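Section 4: Getting your ground station ready for a first satellite pass

Okay, you've got the Turnside antenna kit out of its box and the Starkgate software is on your laptop. Now comes the fun part, hearing something go over! I'll walk you through it the way I do it in my own backyard.

1. Pick a spot with open sky down to the horizon on at least two sides. Mine faces a row of maples to the north and I lose the first minute of every pass, so don't be like me.

2. Screw the tripod head on hand tight (no wrench, please) and set the elevation dial to 20 degrees.

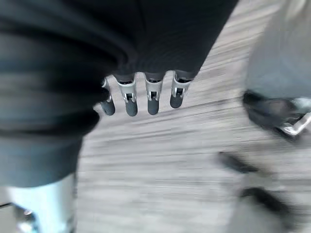
Four metal fingers, black tips.

3. Plug the antenna lead into the receiver before you switch the receiver on.

Caution: never power up the receiver with the lead off. I cooked a front end that way in March and the replacement took forever to show up.

4. Open Starkgate, go to Station, and type in your latitude and longitude. West is negative! If your first pass shows up in the middle of the night on the wrong side of the planet, check that minus sign.
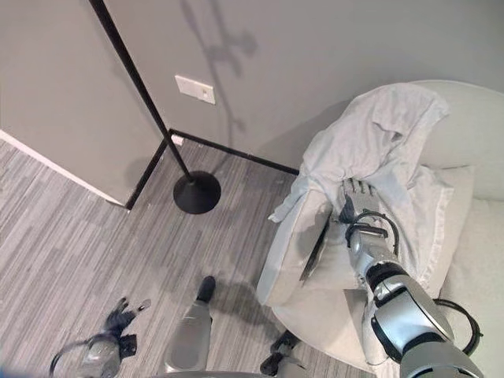
Eskil Engebretsen

5. Hit Update Orbits. The orbit files go stale after a few days, and for something as low as Tandale, which circles at some 600 kilometers, even a small timing error means you're pointing at nothing. I update every single time I go out.

6. Choose Tandale from the list and look for a pass that climbs well up the sky. Low ones are noisy and over too soon (save them for later, when you're hooked).

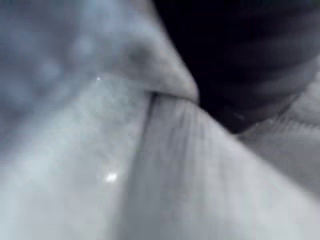

Boström wrote in to ask whether step 6 could mention the clock as well, having missed two good passes with a laptop that was running slow. Let it sync over the network right before you head outside, was the advice, and then leave it alone.

Good call, so consider that step 7. Sync the clock.

8. Start recording a little early and follow the on-screen arrow with the antenna, slow and smooth. 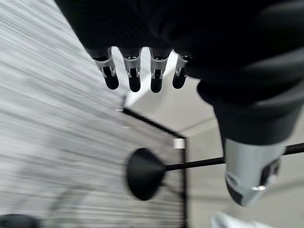
Your grip matters more than you'd think. Hold the boom behind the last element and keep your hand off the metal rods, or the signal drops right when it's getting good. I like my fingers lined up side by side, pointing the same way, a lot like the four on that dark robotic hand, with my thumb tucked under the boom. If your wrist gets tired, swap hands near the top of the pass, when the arrow is telling you to turn around anyway.

Note: the pitch will slide down as Tandale goes by. Leave Auto Tune on and let the software chase it.

9. When the signal fades, press Stop, name your file, and switch off the receiver before you pull the lead. Decoding is in Section 5.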